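What Happens to the Bag? Carryout Habits in Lonuldale
Final project report, Kyrylo Pylypenko
2020-12-16 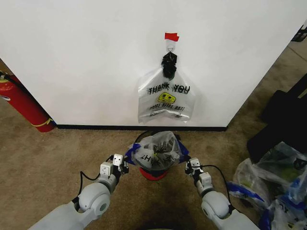 I picked this subject in September, when my aunt asked me to clear out the space under her sink and I found myself sitting on the kitchen floor with more plastic bags than I knew what to do with. She didn't want any of them thrown away, and she had a use in mind for every one. I started wondering whether other households in Lonuldale felt the same way, and that became my question: after the groceries or the noodles come home, where does the bag go next?

I wrote a short survey and left paper copies at the Zidum market and at the Janssen bakery, who were both very kind about giving me counter space. I had hoped for more answers from the bakery, but most people there are in a hurry in the morning, and I can't say I blame them. In the end I had 80 completed forms. I also did 3 longer interviews by phone, which were my favorite part of the whole project.

The most common second use was lining a small trash can, mostly in the bathroom. After that came carrying lunch, wrapping wet shoes or swimsuits, and picking up after the dog. One lady in Mitarville told me she packs her good glasses in them every time she moves, and she has kept the same bundle through 2 apartments. Older people were more likely to fold their bags. Younger people tended to stuff them all inside one bigger bag - my aunt does this too, so I don't want to make too much of the age difference.

I asked whether people would pay a small fee per bag, and here my wording let me down. I never said how small, so some people wrote "depends" and left it there. If I did the survey again I would name a price and try the form out on a few classmates first.

I also didn't ask how long bags stay in the house before they are used a second time. My teacher pointed this out in my draft, and by then the forms were already in. My guess, from the interviews, is that plenty of them sit in a drawer for years.

The blank survey form and my interview notes are attached at the back of the printed copy.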